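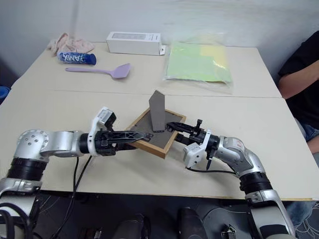 Thursday, October, bench 2

OK, writing this up before I go home or I'll forget half of it. We're on the small wood frames for the Jestetti order, 200 of them, and the two-arm cell is doing the flip and hold so one of us can do the rest. The easel back is still the pain. With the flap up, the frame wants to rock when only one gripper has it, so both sides have to close on the border together. I slowed the left arm down to match the right (4 on the Vandidex speed dial, was 9) and I like it much better there. Leave it at 4 please!!

Pads: the Sabatier ones are too grippy for bare wood, I think. I found faint marks on a couple of borders this morning and set those aside on the reject shelf. Don't throw them out, I want to look at them under the lamp.

The bigger thing is how the day feels now. I used to do the whole frame myself, flip, flap, check corners, wrap, and by lunch my thumbs were done. Now my thumbs are great and my back is not, from sitting beside the table watching and waiting to hit stop. We talked about it at coffee and it's the same for second shift. You can't really chat either, you feel like you have to keep your eyes on it. (I did miss a crooked flap while telling the squirrel story, so fair enough.) We agreed to swap seats every hour and see if that helps, and whoever is off the cell does corners and wrapping, so everybody still gets some hand work.

I also asked Sesard for a proper foot pedal for the stop. They want almost 4 weeks. Hm. In the meantime keep the button within reach of whoever is sitting, and not behind the packing stuff like yesterday.

One more gripe, the count sheet. It still has a column for "frames per person" and I have no idea what to put there now. I wrote "cell" and my initials. If the office wants it some other way they can come down and ask.

To do: new pads, softer. Stool with a back. Re-teach the right side pick point after the pads go on.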